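Part 2: Filling your travel atomizer

Okay, you've picked your scent and you've got the little Clakedo refillable sitting next to it. This is the part people rush, and I get it, because you want to wear the stuff! But I've filled up to 361 of these at the Estadia counter by now and I still go through the same steps every time. The whole job takes me 2 minutes.

Before you start

1. Wash your hands with unscented soap. Hand cream is the enemy here, it gets on the nozzle and then everything smells like shea butter.

2. Put down a plain paper towel on a hard surface, well away from candles, stoves and anything else that's lit. Perfume is mostly alcohol and it does catch fire.

3. Check the full-size bottle. If the spray head pulls off with a gentle tug, you can fill from the bottom valve. If it's one of the older Clillby bottles with the crimped collar and fixed head, skip ahead to "Using the funnel" (don't pry at it, please – I chipped a very nice bottle of Sheehan vetiver that way).

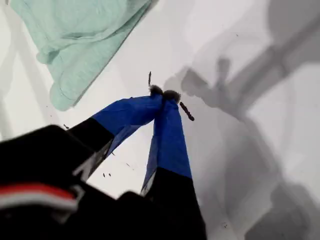
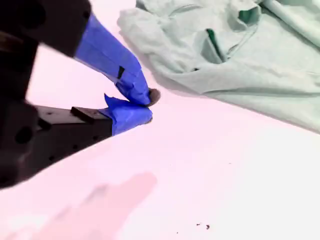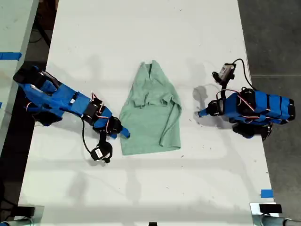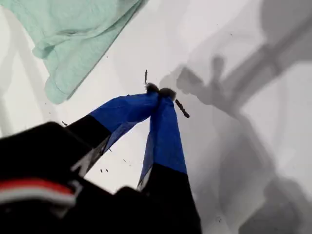
Filling from the bottom valve

4. Pull the spray head off the full-size bottle and set it aside on the towel. You'll see a thin stem standing up.

5. Turn the atomizer so the valve faces down and line it up with the stem. It should sit straight. If it leans, start over.

6. Pump up and down with short, firm strokes. Watch the side window and stop when the liquid reaches the line, not the top. It needs a bit of air in there or it leaks on planes.

7. Lift the atomizer straight off, wipe the valve, and put the spray head back on the big bottle.

Note: the first couple of pumps may give you nothing. Keep going.

Caution: never point the stem at your face while you're lining things up. Lwazi Venter, who taught me all this, got a squirt of bergamot in the eye and spent the rest of the shift at the sink.

Using the funnel

8. Unscrew the top of the atomizer and stand the base in an egg cup so it can't tip.

9. Spray into the funnel slowly, one press at a time, and let each one run down before the next. It feels endless. Put some music on.

10. Screw the top back on until it's snug. Don't crank it, the thread is fine and it strips.

After filling

Spray twice into a tissue and check for drips around the collar. Then write the name of the scent on the sticker and put it on the base. You think you'll remember which is which – I have four unlabeled ones in a drawer right now and I'm scared of all of them.

Switching scents? Rinse with plain perfumer's alcohol, shake, empty, and leave it open overnight. Heavy ambers and ouds can hang on through several rinses, so I keep one atomizer just for those.

Store it upright, out of the sun, and never in the glove box.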